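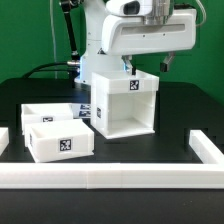
A reader writes that she bought a stack of small white boxes for her workbench, filled them in an evening, and two weeks later could not find a single picture hook. Her question is whether open boxes are any use at all, or whether everything small should go behind a lid.

Open boxes work well for things you reach for every day. Things you use twice a year are better in a lidded tin on a high shelf. The trouble usually starts when both kinds are kept together.

Before you fill anything, empty the drawer or shelf onto a tray and sort by job. Picture hooks go with picture wire and the small hammer. Fuses go with the tester. Sorting by size looks neat and is no help when you need to hang a mirror.

Choosing the box

A box with an open front lets you see what is in it when it stands on a shelf at eye level. It suits bigger pieces such as rolls of tape, balls of string or spare bulbs in their cartons. Loose screws will roll out of it. For those, use a shallow box with four full sides and keep it low, so that you look down into it.

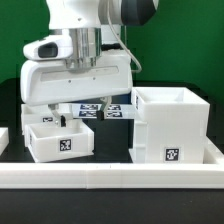 Small open boxes, one behind the other.

If you stand boxes in rows, put the one you use least at the back. Two deep is enough. With three, the last one gets forgotten.

Mark the front wall, never the bottom and never only the top rim. Masking tape and a pencil will do for the first month while you find out what belongs where. After that, use a proper label. The Flendska paper ones peel off without leaving glue – the plastic ones from Nalwood hold better in a damp garage.

Trays on the bench

A low tray is the best place for a job that is half done. Put the parts in it as they come off, and carry the whole thing away when you need the bench. Choose one with a wall high enough to stop a washer but low enough to get your fingers in flat. 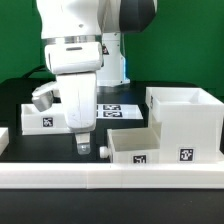

Low white tray on a black tabletop.

White shows up dark screws and drill dust. For bright steel or nylon parts, lay a piece of dark cloth in the bottom.

Weight

Do not fill a small box to the rim with metal. A box holding 200 wood screws is heavy enough to crack if dropped on concrete. Half full is plenty, and the rest can stay in the original carton.

Cleaning

Tip the box out, wipe it with a damp cloth and a drop of dish soap, and let it stand upside down for 10 minutes. Barbier cleaning paste takes off pencil and most grease. Keep it away from paper labels.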